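Snack Packaging Gallery: Wrappers, Bags and Pouches
Tellton Packaging Collection
Updated 14 May 2023

The gallery shows snack wrappers from the Tellton collection, which started with 50 items and now has 2124. We keep the printed side up where we can, so the small type can be compared. 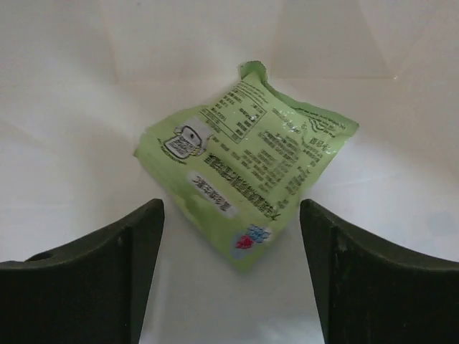
Light green snack bag, glossy and wrinkled, with a crimped seal at one corner. The nutrition table is set in thin ruled lines, with bold lettering across the body of the bag.

Sönmez wrote to ask that we stop flattening bags before they are cataloged, as the creases can crack the print. Bags are now stored as they come in, in the shallow drawers at Nunton.

Drawers 1 to 5 hold the green and yellow bags. The next set, 120 wrappers on loan from Zisdale, will be added in July. To send in a wrapper, wipe it clean, let it dry and mail it in a plain envelope with the place of purchase written on the back.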